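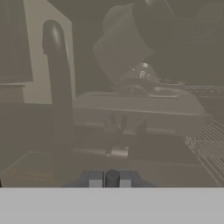

Leilani Abernathy reckons we'll all have a robot doing the washing-up by August. I said I'd settle for one that can turn a tap off!

Been reading up on Midora's chore trials (yes, again). 1,580 goes, and 18 of them ended with a clean plate. Eighteen!

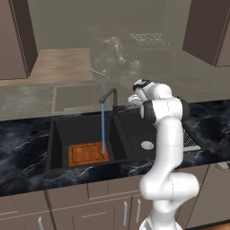

Give it 3 years and you'll eat your words, was Eun-seong Won's reply. Maybe. I'll be eating them off a plate I washed myself.

Sinks are where I'd test any of them. A chopping board lying in the basin is harder to pick up than you'd think, even for me with soapy hands. 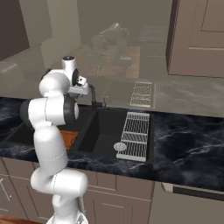
Last updated: August
Print | E-mail this

My money's still on the shop floor first, shelves before sinks. A black tap on a dark marble worktop is lovely, but I'd want to see a robot cope with my chipped old one.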